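4.2 Turn-taking at the shared table

The most exciting material in our recordings comes from the moments when two people reach for the same part of a table. Speech researchers have known for a long time that talkers leave very short gaps between turns. Hands, we found, do something just as fine. At the Manwood site, where pairs of neighbors met every Saturday to sort seed packets for the town seed library, a reach by one partner was often answered by a small pause in the other, and the pause usually began before either hand had touched a packet.
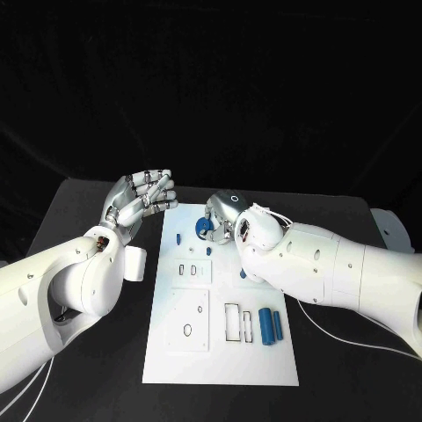
Ottmar Diekmann

We call this pause a yield. A yield is easy to miss at normal speed, and my own first pass through the Manwood tapes missed most of them! Played slowly, they are everywhere. One partner lifts a hand, the other partner's hand slows and hovers, and then the talk carries on as if nothing had been arranged between them. When asked afterward, the sorters were surprised to hear that they had been giving way to each other at all.

Eight pairs took part, and each pair was recorded twice, once with people they already knew and once with a partner new to them. We expected strangers to yield more often, out of politeness. They did yield more often at the start of a session, but the difference had faded by the time the first tray was full (see Section 4.3 for the coding of trays). Old friends showed something we had not planned for and were delighted to find: they yielded late, sometimes with their knuckles almost touching, and they laughed when they got it wrong.

Figure 3. Shared work surface with a flat white board.

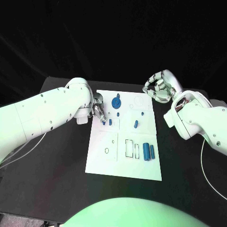 The packets themselves also mattered. Beans and peas come in stiff envelopes that can be picked up from any side, while the lettuce and carrot seed at Manwood is kept in folded paper that has to be opened toward the body. Partners sorting folded packets kept to their own halves of the table and passed things across by name ("carrots coming"), so yields were rare and talk was plentiful. With the stiff envelopes the pattern flipped. Kabbaj, working with the Restavon kitchen recordings, reports the same split between foods that are passed and foods that are simply taken, and his coding scheme fits our tapes with very little change.

Of the 80 yields we coded in full, the ones I keep going back to are the double yields, in which both partners stop and each waits for the other. These are lovely to watch. Most were ended by a word, a few by a nod, and in two of them a third person leaned in and took the packet. Section 4.4 takes up the double yields on their own and compares them with overlaps in speech.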